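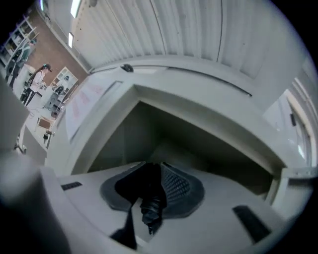
Ruth Furnival wants to know why her club's gripper lets go of socks halfway to the box. It manages 30 tries, then sulks. Regionals are in September and we've rewritten the code twice.

Neville Sowerby
Clean the pad. Soapy water, let it dry, try again. Our Hebden team rewrote everything too, and the trouble was fluff.

Fabrice Pichon
Have you tried a bigger motor?

Cameron Sutcliffe
Please don't. Log the grip force for 400 picks first. Ours sagged after 312, a loose screw.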